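Ticket 133 - Leisure battery flat every morning, fridge cutting out
Status: Resolved
Opened by: Nikau Waaka
Vehicle: Sketport pop top, second battery fitted by previous owner

First message

Hi all, hoping someone on the help desk can point me the right way, as I'm parked up at Stillholm and running out of cold milk.

We've been on the road in the van since March and the electrics have been lovely up to now. Then three nights ago the fridge started beeping at me at half past four in the morning and switched itself off. The little display by the sliding door said the leisure battery was at 11.4 volts, and even I know that's low. I drove for a good hour the next day, the display went back up to a healthy number, we had our tea, went to bed, and the same thing happened again. Beep beep beep, warm butter.

Things I've tried so far, in the order I tried them:

Turned the fridge down from four to two. No change.

Turned everything off apart from the fridge, including the phone chargers and the strip light under the roof bed. It lasted a bit longer, till nearly six.

Cleaned the battery terminals with a wire brush and did them up tight. They were a bit furry but not terrible.

Swore at it. No change. 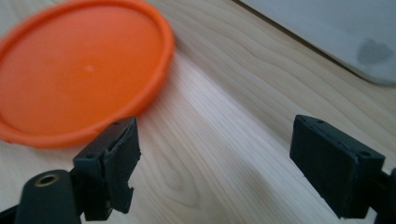 The battery is under the passenger seat and says 110 on the label. I don't know how old it is. The solar panel on the roof came with the van and I've never touched it, though I did give it a wipe when we left Ancombe because it was covered in tree muck. The solar controller is a Tapsell one, in the cupboard behind the driver's seat, and it has one green light that's on all the time. I'm happy to get the meter out, but please tell me exactly where to poke it!

Nikau

Reply from support

Thanks Nikau, that's a good clear list. Please could you do three checks for us. First, measure across the battery posts last thing at night with everything off. Second, measure again first thing in the morning with everything still off, before the sun is on the roof. Third, measure across the battery posts with the engine running. Food in a cool bag for one night if you can manage it, so the fridge can stay off.

Second message

Right, done all that. Had to eat an awful lot of cheese in one go but I've suffered worse.

Ten at night, all off: 12.6
Six in the morning, all off: 12.1
Engine running: 14.2

So the engine is charging it fine, and it's dropping half a volt overnight with nothing on. I thought that was the battery being knackered, and I'd already started looking up prices (ouch). My neighbour on the pitch reckoned it could be something quietly drinking from it, so before I spend any money I'd like to rule that out.

I've cleared the whole back of the van to get at the wiring, and everything that lived in the lockers has gone indoors. My sister's place is ten minutes from the site and she's been very good about it.

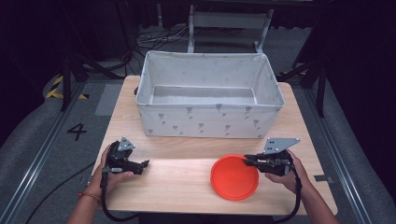 The tulip box and the orange lid.

Once the lockers were bare I could see a lot more of what the last owner got up to. There's a fuse box with six ways, four of them labelled in biro. Fridge, lights, pump, USB. The other two just have red wires going off under the floor. One of them has a fuse in it and the other doesn't. Should I pull the one with the fuse and see what stops working?

Reply from support

Yes, but measure it first. Set the meter to the 10 amp range, move the red lead to the 10A socket, turn everything off, take the fuse out and put the probes across the two fuse contacts. Whatever it reads is what that circuit is using. Don't start the engine or run the pump while the meter is in line. Then do the same for the other fused ways and send us the lot.

Third message

OK so this was much more fun than I expected, apart from lying on my side with my head by the pedals for most of it.

Fridge, switched off: nothing
Lights: nothing
Pump: nothing
USB: 0.02, which I'm told is just the little blue glow on the sockets
Mystery red wire: 0.9!

I pulled the carpet back and followed it. It goes under the floor, up the back pillar and into the lining behind the rear seat, and at the end of it there's an old heated pad. I think it was for a dog bed, or possibly for starting seedlings off, I've no idea. It was folded in half and stuffed down behind the panel, still wired in with no switch. And it was warm. I've been driving about with a warm thing stuffed in the wall for months, which I don't love.

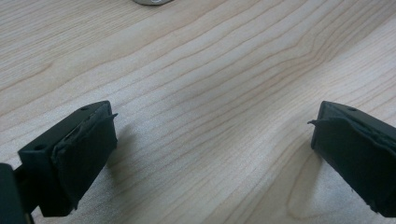

I did the sums at the kitchen table with a cup of tea. Eleven hours from tea time till we get up, at 0.9 of an amp, is just under 10 amp hours, and that's before the fridge has had a look in. What I don't get is why it only started being a problem this week. We've had that pad in there the whole time and the fridge was happy through April and May.

Reply from support

Two likely reasons. You may have been parked in more sun earlier on, so the panel was making up the difference, and an ageing battery has less to spare each month. Could you check the panel output at midday? Please also remove the pad completely and put tape over the wire end, with the fuse left out.

Fourth message

Pad is out and in the bin, wire is taped and tucked away, fuse is in the ashtray with a label on it.

You were right about the sun too. I'd parked nose-in under a big sycamore because it was shady and nice for sitting out. The Tapsell was giving me next to nothing at midday. Moved the van over to the hedge side, and by one o'clock it was putting in 4 amps. The green light was on the same in both places, so I won't be trusting that again.

Last night was the proper test. Fridge on at three, lights on for a couple of hours, phones charging as usual. Six in the morning it read 12.3 and no beeping. I've written the number on the inside of the cupboard door so I can keep an eye on it.

One more question and then I'll leave you in peace. Battery monitor app says 70 per cent at that reading, the display by the door says 55. Which one do I believe?

Reply from support

Neither of them while the fridge is running, as the load pulls the reading down. Turn everything off, leave it an hour and then take the voltage with your meter. If it rests below 12.2 after a full day's charge, the battery is on its way out and we'd suggest having it load tested before you go anywhere remote. Pleased it's holding up. Shall we close this one?

Fifth message

Rested it for an hour this morning and got 12.5, so I'm calling that a win. Yes please, close it. I'll get it load tested when we go back through Ancombe, and everything's going back in the lockers this afternoon. Thanks ever so much!

Ticket closed. Cause: unlabelled heated pad on permanent feed, plus shaded solar panel. Load test advised.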